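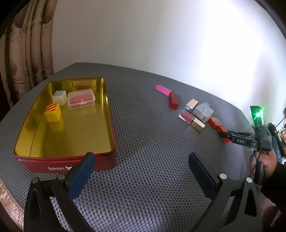 Equipment Budget: Hand-Held Grippers and What Goes With Them

The purchasing plan for the manipulation bench at Printhorpe is nearly settled, and Hayley Birkett has asked for comments before the end of March. The main item is hand-held grippers. We want five more, all with the camera on top, so that two people can sort small blocks and cubes into a tin at the same table and still leave a pair on charge.

Spare finger pads are on a separate line this year. Last year they came out of general supplies and we ran short twice. Declan Tunstall has put in for 90 pads, in navy to match the current ones, plus screws. The quote from Clemier holds for 9 weeks. Wragg came in a little lower on the pads but would not commit to a delivery date, so the plan assumes Clemier.

Tabletop items are cheap but they add up. The list now runs to 233 small objects: blocks, cubes, clear cases, tins with lids and without. Shiny and see-through pieces are the ones we are shortest of, and they are also the ones the cameras have the most trouble with. If you have suitable boxes at home, bring them in and we will take them off the order.

Table mats will be bought by the roll. The dimpled kind stays where it is put and small things don't slide much on it. Please measure your own table before replying, including the rounded corners.

Still undecided:

Cables. Freya Staniforth would like longer ones for the far side of the bench. Mervyn Fairclough would sooner move the computer.

Storage. The shelves are full. A second cabinet is priced but not yet in the total.

Service cover. Barkstead offers one year or three. The three-year price only makes sense if we keep this model of gripper, and that decision sits with next year's budget.

Send changes to Colin Holroyd with a part number and a price. Requests without a price will be held over to the next round.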